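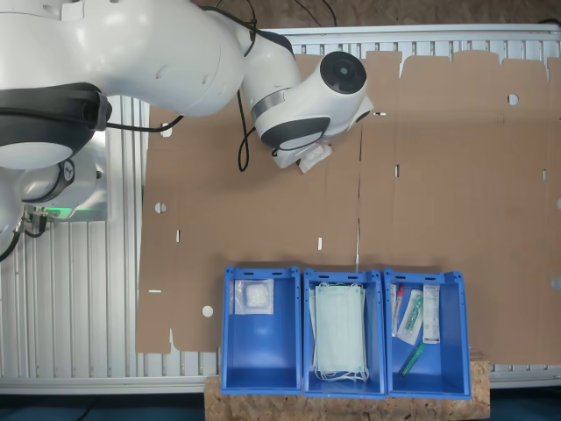

Jasov is out of the red on its road loans, and the town finally gets to talk about building things again! Council members voted on May 11, 2025 to clear the last of the old borrowing and put the money that used to go to repayments into water pipes and the bridge to Cerken. For years those loans stretched across the whole budget like a big white robotic arm with its black cables trailing after it, and whatever was left underneath had to make do. School roofs waited. The clinic waited. The bridge got a weight limit and a new coat of paint.

Repayments had been taking 39 percent of the town's yearly income, which left very little for anything people could walk on or drink from. Under the new plan, no more than six percent can go to servicing debt in any year, and any new loan has to be tied to a named project with a published price.
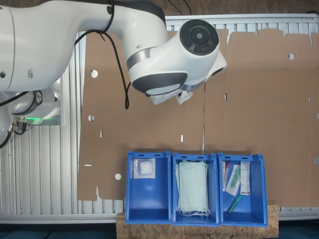
The first of those projects is the Nkosi water line, a 38-kilometer run of new pipe that will reach the farms north of town. Many families there still fill tanks from a truck, and they pay more per gallon than people living near the square. Work should begin once the ground survey is finished, and local crews will get first call on the digging jobs – a part of the plan that drew loud applause in the hall.

The bridge comes next. Traders from Cerken have been asking for it for as long as most of us can remember, and it's easy to see why. Trucks over the limit have to go the long way through Vendedik, adding up to two hours to a trip with fresh produce on board.

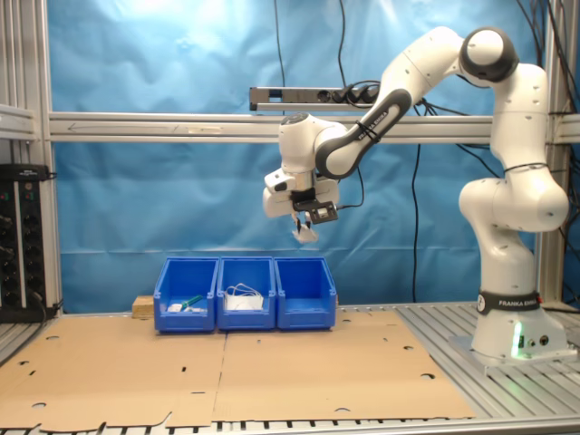 Veronika Kuster

Gerardo Layug, who chairs the town's finance board, was beaming after the vote. "Borrowing was never the trouble," he said. "We borrowed for one thing and spent it on five others. Now you can look at a loan and go stand on what it paid for."

He would like the spending records posted at the library as well as online, and the council agreed to that on the spot. The first set goes up before the end of the month, with pipe prices included. Residents who want to comment on the water line route can leave a note at the town office or speak at the next open meeting.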